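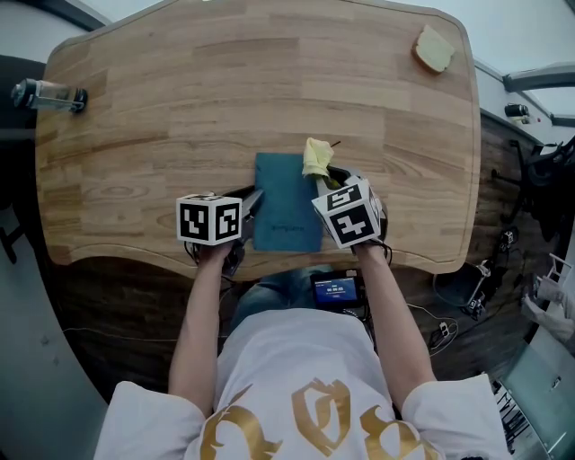
Paucar Lane reading room: new evening hours

Big news from upstairs! From November the reading room stays open until 8 every Monday, and we couldn't be happier. So many of you asked for it at the summer open day (the comments box was stuffed), and the library has found the money to keep the lights and heating on.

All 1,114 books from the Savent bequest are now on the shelves too, mostly local history and old travel writing, with a wonderful run of railway guides that I keep losing whole lunch hours to. They can't be borrowed yet, but you're very welcome to sit and read them for as long as you like.

There are 20 seats and no booking. Come in by the side door after 5, as the front one is locked then. Hot drinks are fine if they have a lid. The map drawers are still being sorted, so please ask at the desk if you're after a particular sheet.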